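3.2 Screening procedure at the points of entry

Travelers arriving at the two sites were asked to fill in a one-page health form before they reached passport control. The form asked about fever, cough, rash and contact with a sick person in the past 21 days. Staff at Jotberg took a temperature reading from every traveler with a handheld thermometer. Staff at Leite did so only when a form listed at least one symptom. Both sites entered the forms into Sturnus, the record system already used by the port health offices.

A traveler with a raised reading was moved to a side room and measured again after 25 minutes. If the second reading was also raised, a nurse carried out an interview and decided whether to refer the traveler to a hospital. Readings were stored with the time and the lane number, but names were removed before the data reached us. 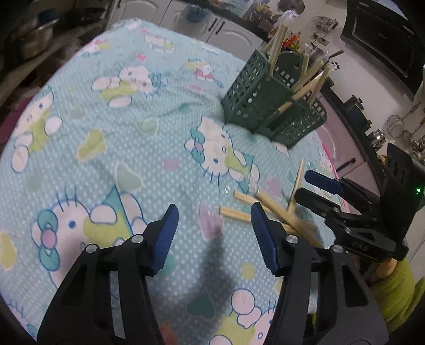 Figure 2

During February, 137 travelers were sent for a second reading. Of these, 75 had a normal result and were released without an interview. The rest were interviewed the same day. We could not follow released travelers after they left the building, so the share of missed cases is unknown.

The two sites also differed in how forms were handled at busy times. At Leite, forms were sometimes collected in a batch and checked after the travelers had moved on. Late forms were kept in the data set but marked, and the analysis in Section 4 was run with and without them. Missing answers were treated as missing and were not filled in. Forms in languages other than English were read by staff from Flava, the interpreting service under contract to both sites.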